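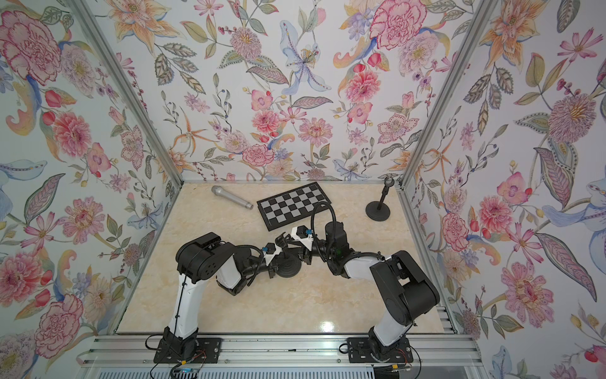 Microphone, stand and checkerboard on the marble-patterned top.

Checking the Crichton register: second progress report to the Tundaneo Fund
Prepared by Rui Correia, Renia
For the attention of Darlene Tremblay, grants manager
Period covered: September to January

Where we are

Your guidance asks for a summary in one paragraph. The fieldwork is finished, the matching software works less well than its makers told us it would, and the council has answered two of our five questions. We are inside budget. I would describe the project as on time and the findings as thinner than the application promised, and I wrote the application, so I take that one myself.

What you paid for

The grant was to test whether the electoral register in the four Crichton wards is accurate enough to be trusted at a close count. The last ward election in Crichton East was settled by fewer votes than there are names on some streets, and both losing parties said afterwards that the register was to blame. Neither has shown us any evidence for this. One of them sent a newspaper cutting.

We proposed three pieces of work: a doorstep check of a sample of addresses, a computer match of the register against itself to find duplicate entries, and a set of interviews with people who were turned away or had trouble at the polling station.

Doorstep check

The sample was 900 addresses, drawn across all four wards. The checkers called up to three times at each one, the last time after six in the evening. They got an answer, and a usable one, at 360.

I don't want to dress that up. It means that for most of the sample we know nothing, and the people who don't open the door are quite likely to be the same people who are missing from the register or wrongly on it. Short lets, shared houses and flats with a broken entry system did badly. Bungalows did very well. If anybody quotes our error rate for Crichton as a whole, they will be quoting an error rate for people who are at home and don't mind being asked.

With that said, among the households that did answer, most entries were right. The commonest fault was a former tenant still listed, followed by a young adult who had never been added. Misspelt names came up often and we recorded them, but I doubt they stop many people voting. We found no address with an implausible number of voters, which was the claim made loudest during the campaign. Two addresses named in a leaflet turned out on a visit to be a care home and a large family.

Duplicate matching

Clustero was chosen because it was cheap and because its sales page said it was built for this kind of list. It groups records that look alike and gives each group a confidence score. We ran it on the full register in November and it returned 300 groups marked as high confidence.

We then went through all of them by hand, which was not in the plan and took most of December. In 200 of the groups the records plainly belonged to different people: fathers and sons with the same name, twins, and a good many women from the same community who share a common surname and first name and live in the same block. The rest could be real duplicates or could not, and only the registration office can tell, because it holds dates of birth and we don't.

Clustero's support desk suggested raising the threshold. We did, and it threw out several of the pairs that had looked most convincing to us while keeping the twins. I have asked them how the score is worked out and been sent a brochure. My view is that a tool like this should never be used to remove anybody from a register, and I would be uneasy about using it even to send letters. A man who gets an official-looking letter asking whether he is really himself may decide that voting is more bother than it is worth.

I raise this because the council has said in public that it is "looking at automated options". I have asked which ones. That is one of the three questions still unanswered.

Interviews

These have gone better than anything else in the project. People were willing to talk, often for longer than we had booked, and what they described was mostly dull and fixable. Polling cards went to the old address. A polling place moved from a school to a church hall and the sign stayed on the school. One woman was told she had already voted, asked for the presiding officer, and was given a ballot ten minutes later when it was found that the clerk had crossed through the line above hers. She was still angry in October and I can't say I blame her.

What we didn't hear was any first-hand account of somebody voting twice or voting as someone else. Plenty of people had heard of it. We asked each of them who had told them and followed it back where we could, and in every case the trail ended at a social media post or at someone who had moved away. That doesn't prove it never happens – interviews are a poor way of catching people who don't want to be caught – and the final report will say so.

Dealings with the council

The registration officer has been polite and slow. We have the polling station list and the complaints log, though the log has gaps that I don't think are sinister. Somebody appears to have stopped filling it in at lunchtime. We are still waiting for the number of late registrations refused and for the returned-mail figures, as well as the answer on automated options. The January meeting was put off at their end and no new time has been offered.

If a word from the Fund would speed this up, I would be grateful for it, though I suspect it would mainly get us a longer letter.

Money

Fieldwork came in under budget because fewer completed calls meant fewer paid. The hand review of the matches used up most of that saving. We won't be renewing the Clustero licence when it runs out and would like to move what remains of the software line to a second round of doorstep calls in the two wards with the worst response. Please let me know whether that needs a formal variation.

On your outcomes form

Section four of the form asks us to state how far public confidence in elections has risen as a result of the grant. I have left it blank. We have no baseline, the project has published nothing yet, and I can't see how a register check in four wards would move such a figure in five months. If the box has to contain something for the system to accept the form, tell me what and I'll mark it as entered at your request.

Next period

Second round of calls, if approved, to start in the two low-response wards.
Possible duplicates handed to the registration office under the data agreement, with no names kept by us afterwards.
Last six interviews, then write-up.
Draft report to you before it goes to the council or to any of the parties. Two of the parties have already asked for an early copy and been told no.

Rui Correia
Renia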